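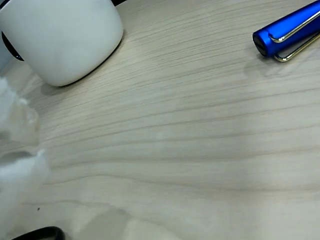

## Shared Tables: Progress Report to the Maddocks Fund

**Period covered:** April to July
**Prepared by:** Chiamaka Olatunji, Facilities Lead, Cullanmont Study Centre

### 1. Work completed

The grant has allowed the Centre to replace the worn desks in the ground floor reading room with light wooden tables. All 13 tables were supplied by Bastora and are now in use. The curved front edge was chosen after the trial in April, when readers reported that the square corners of the old desks made the aisle awkward to pass through.

Each table is to be provided with a white mug for general use and a blue pen for readers who arrive without one. Mugs have been purchased for every table, with a small reserve held in the office.

### 2. Condition of tabletops

Vitalii Semeniuk inspected the surfaces in July. He found light scratching on 3 tables and no staining. The pale finish shows marks readily, and staff now wipe the tops down at 5 p.m.

Mugs are also being used for waste paper and tissues. Small bins will be requested from Plirkton in the next order.

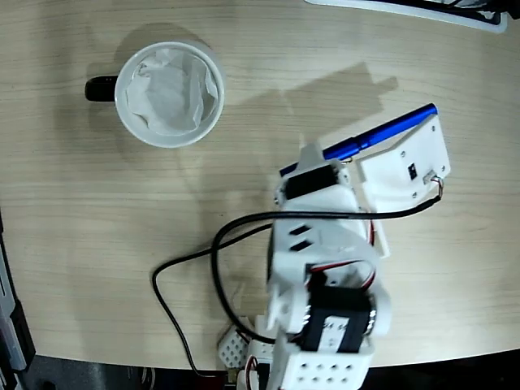 *Table with mug, tissue and blue pen, reading room.*

### 3. Expenditure

Of the £2000 awarded for fittings and small items, £176 remains unspent. The Centre asks the Fund's permission to put this sum towards the bins and replacement pens.

### 4. Next period

- Obtain a price from Bastora for treating the scratched tops.
- Place the order for bins, subject to the Fund's agreement.
- Repeat the inspection and send the findings with the final report.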